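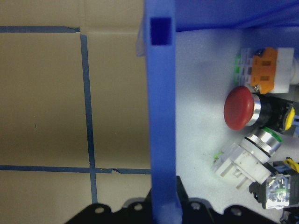 Dark blue tape on tan cardboard, beside the blue wall of a storage bin.

Home | News | Press Releases | Border Districts | Contact

2018-03-19

Eight hikers brought home safely after joint search on the Rumisine border

BARKTON – The Barkton Border Rescue Service is very happy to report that all eight hikers missing in the high country above Rumisine have been found and brought down to safety, thanks to a joint search carried out with our good neighbors and colleagues from the Hodoroagă mountain post on the other side of the line.

The group had set out from Rumisine on a marked trail and lost the path when fog came down over the ridge. By nightfall they had wandered across the border without knowing it, and their families, who had been waiting for them at the trailhead, quite rightly raised the alarm.

Under the standing agreement between the two services, one call from the Barkton duty room was enough to set things moving on both sides. Two teams went up, one from Rumisine and one from Hodoroagă, and they kept in touch by radio through the night. The Hodoroagă team reached the hikers first, in an old shepherds' shelter at 1374 meters, and stayed with them until our own people arrived with blankets, dry socks and a good deal of hot tea.

All eight were checked by a doctor at the Semine clinic. They were cold and very tired, and one had a sprained ankle, but none needed to stay overnight – a great relief to everyone who had sat up waiting for news. Border officials on both sides handled the crossing paperwork on the spot, and the hikers were back with their families before lunch.

"We would like to thank our friends at Hodoroagă from the bottom of our hearts," the Service said in a statement. "They went out in bad weather for people they had never met, as they have done before and as we would do for them. We also want to thank the households in Semine who opened their kitchens to the teams and sent everyone home with far more bread than they could carry."

The two services have trained together every September since the agreement was signed, and this year's exercise will again be held on the Rumisine side, with a night search included in the program.

The upper trail stays closed until the fallen marker posts along the ridge have been put back up. Anyone planning a walk in the area is kindly asked to leave their route and expected return time at the Rumisine trail office, to carry a flashlight and a warm layer even on a sunny morning, and to stay where they are and call for help if the fog comes in.

Members of the press may contact the Barkton duty room during office hours. The hikers and their families have asked for some quiet time together, and we would be grateful if that wish could be respected.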